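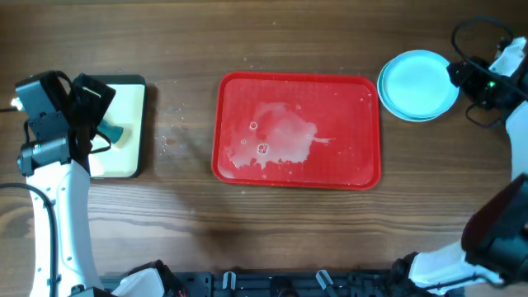

Left gripper on the teal piece, red tray in the middle

**Is the Hulto gripper worth the money?**

Azra Georgiou, 2019-03-13

I've got two white arms with black grippers. The Zikwood shop swears Hulto fingers hold thin things better, for 300 the pair. Has anyone tried both on plates, or is this just brochure talk?

**Cuiping Shao**

I ran 80 lifts with each. Hulto dropped 12, the old ones fewer. I'd keep my money and put rubber on the tips.

**jia_3157**

Depends on the plate. Mine are fine.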